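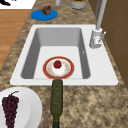 *Sink task: plate in the basin, green bottle on the counter.*

# Testing a kitchen policy in simulation

Can a machine tidy a kitchen yet? Parts of it, and measuring which parts is great fun! I run my chores in a simulated kitchen before I let Tirkel, our lab arm, near real dishes.

1. Write each chore as one short sentence, such as "put the bottle on the shelf."
2. Pick a success check you can compute. For the bottle I use contact with the shelf for 20 steps in a row.
3. Run 20 trials and shuffle the start positions every time.
4. Save every failure, and sort them by grasp, carry and release.

My last batch finished 8 of 20. Janka Brabec changed only the wrist angle and got 19 (I made her run it again, and it held!). Grapes are still miserable for us.
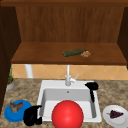
**Does a good score in simulation mean the robot is ready for my kitchen?**

It means the plan is worth trying on real hardware. Expect lower numbers there at first, mostly from slips and bad lighting.

Next, repeat step 3 with six new objects.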